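Jackdaw thread, as promised. Second season watching the roost at Junham and I have a lot of feelings about it
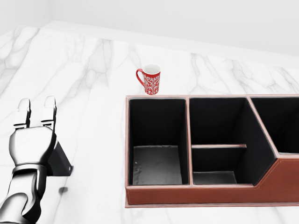 Why do jackdaws all leave the roost at once in the morning?
They seem to call themselves up to it. The noise builds and builds in the dark, and when it gets loud enough the whole lot goes, like someone's flicked a switch.

We had up to 1000 birds in the October peak, in the limes behind the old Drerkier works. I was under them at ten to six with a flask and a hood. Wear a hood.

Best morning so far: quiet start, a few soft chacks, then one side of the wood got going and the other side answered. Took ages to build. Then whoosh! Gone over the railway in about four seconds and I'd missed it on the recorder because I was fiddling with my glove.

Yaryna Semeniuk got it though (thank you Yaryna), and you can hear the calls bunching up closer and closer before they lift. I've listened to it far too often on the bus.

Rain makes them late. So does thick cloud. On one filthy morning they just sat there grumbling until it was properly light, then left in dribs and drabs, which I hadn't seen before.

Pairs! Look for the pairs. Even in the big black swirl you can pick out twos flying close together, wingtip to wingtip nearly. Once you've spotted one pair you can't stop seeing them.

I've been following one pair that nests in the chimney on Sundum Lane. He (I think he) does a bow with his bill tucked down and the grey nape all fluffed up, and she preens it for him. Then they swap over, or she gets bored and wanders off along the ridge tiles.

Zakhar Hordiienko asked about the pale stare. Adults have that silvery white eye, and youngsters start off bluish and go brownish before it turns pale. So a dark-eyed bird is a young one, if you can get close enough to tell.

Saw the alarm thing too. Buzzard came low over the field, one bird gave that harsh drawn-out rattle and 78 of them (I counted off Yaryna's photo) were up and mobbing it before I'd got my binoculars round.

Going back down tomorrow, quarter past five by the gate, bring gloves. Bohdana's got the good microphone

Recent posts
Rooks or crows? My terrible cheat sheet
What the Bhuiyan marsh lapwings were shouting about
Tamara Pasichnyk's magpie nest diary, part 2
5 bird calls I still mix up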